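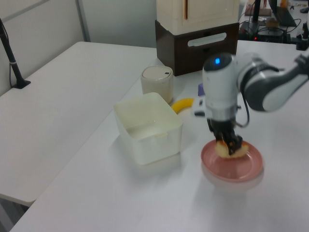
Why the bakery should keep its half loaves

Janel Bakery stopped selling half loaves in November. The sign on the counter said demand had dropped and that customers could freeze what they didn't use. I have bought a half rye there most weeks for 6 years, and I think the decision is a mistake.

A whole rye weighs 810 grams. I live alone and eat two slices at breakfast. By the fourth day the cut end is hard, and by the sixth I am making croutons I don't want. Freezing works if you have a freezer with room in it. Mine is the compartment at the top of a bar fridge, and it holds a tray of ice and a bag of peas.

Plenty of households on our side of town are one or two people. The flats above the shops on Casovance Street are nearly all one-bedroom, and they are the closest customers the bakery has. The supermarket will happily sell them a small sliced loaf in plastic. It isn't as good, but it gets finished.

My neighbour Maricruz Cárdenas disagrees with me. She worked in a bakery for years and points out that a halved loaf has to be sold the same day, and that the other half often isn't. Somebody has to cut it, bag it and throw the leftover out at closing. She is right about the labour. I would pay for it. Charge me sixty per cent of the full price for half the bread and I won't complain.

Other places manage. Szűcs, the Hungarian cake shop near the station, will cut a poppyseed roll to whatever length you point at. They weigh it and write the price on the paper. The queue is slower for it, and people still queue.

There is also the matter of waste. We are told every year to throw out less food, usually on a brochure from the council with a recipe for bread pudding on the back. Selling people the amount they will eat seems a more sensible place to start than the pudding.

I asked at the counter whether they would take orders for halves a day ahead. The woman serving said she would pass it on. In the meantime I have been buying rolls, two at a time, and going back more often than I'd like.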